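Speaker notes, small boat building evening, October
Talk title: "Weight Goes Where You Put It"

Start on time even if people are still getting coffee. Introduce self in one sentence. Last year I took six minutes and Hilkka Lehtinen timed me.

SLIDE 1. THE BOAT
Kallio, 17 feet on deck, plywood and epoxy, lug rig, my own drawings. Built in Onni Koskela's shed over what was meant to be one winter. Say which winter only if asked.

She floats. Pause for applause, move on if there isn't any.

She floated bow-down on launch day. That is the talk.

SLIDE 2. WHERE THE WEIGHT WENT
The drawing said one thing and the builder (me) said another. Go through the changes in the order I made them:

- Anchor locker moved forward. Looked tidier.
- Heavier stem, because I had a nice piece of oak and wanted people to see it.
- Second coat of glass on the bow panels. Then fillets you could park a car on.
- Water tank under the foredeck, since the space was "free."

Each of these was a small decision made on a cold evening. I didn't write any of them down. Kerttu Partanen asked me in the spring whether I was keeping a weight log and I told her I had it in my head.

Wait for Kerttu to laugh. She will be near the front.

SLIDE 3. THE ARITHMETIC
Keep this short, it's after dinner. Weight times distance from a fixed point. I use the transom because then there are no minus signs. Add up the moments, divide by the total weight, and you have your fore-and-aft center of gravity. Compare it with the center of buoyancy off the lines drawing. If they don't line up, the boat will line them up for you, in front of your relatives.

Do the tank on the whiteboard. 14 gallons, fresh water, call it 8.3 pounds a gallon, so 116 pounds and change. At 13 feet forward of the transom that's over fifteen hundred foot-pounds. Then slide the same tank back to 9 feet and do it again. Let them look at the two numbers.

Someone will say you can just sit further aft. Yes. I did that for one whole season. My knees were in the tiller.

SLIDE 4. WEIGHING THINGS
Bathroom scale for big parts, kitchen scale for hardware. Weigh the epoxy as you mix it and weigh what's left in the pot. Weigh offcuts if you're that sort of person. Raili Koivisto is, and her boat trims level to the pencil line, so I've stopped making remarks.

For an awkward part: one end on the scale, the other end on a block the same height, read it, swap ends. The two readings added together are the weight, and the split between them gives you the balance point. It works on masts, daggerboards and most rudders. It doesn't work on a part you have already glued in.

SLIDE 5. FAIRING AND PAINT
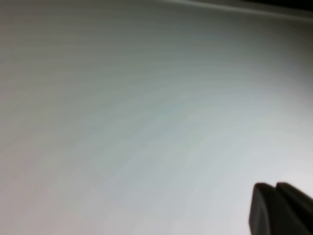 Filler is the weight that gets away from people, because it goes on a spoonful at a time and half of it leaves again as dust. I used two tubs on Kallio and couldn't tell you to this day how much stayed. The trouble is knowing when to stop. Look at this pale stretch on the screen, with the faint curved bands running across it: smooth, no marks on it, gray at the left and nearly white down toward the lower right. Stare at any light surface long enough and you'll start wanting to go after the bands. On a hull, put the batten on it before you open the tub. If the batten sits down all the way along, put the lid back on and go home.

Ask for a show of hands: who has sanded through to glass chasing something they couldn't feel? Raise own hand first.

SLIDE 6. WHAT I DID ABOUT IT
Tank came out through a hatch that was smaller than the tank. Skip details unless Onni tells the story, in which case let him, it's his saw.
Anchor lives by the mast now, in a canvas bag. Battery moved aft under the stern seat. The oak stem stays. I've been offered money to plane it down and have refused.
Trim now: level with two aboard, a touch stern-down with one. I can live with that.

SLIDE 7. NEXT BOAT
Mullel, same length, a little more volume forward. Weight log started before the first sheet was cut. Anneli Suominen has a copy and is under instructions not to accept "misc."
Show the log page. Yes, it's blank past the keelson. I'm a slow builder.

Questions. If the stitch-and-glue argument starts, point at the clock. Keys to the hall go back to Hilkka. Bring home own extension cord this time.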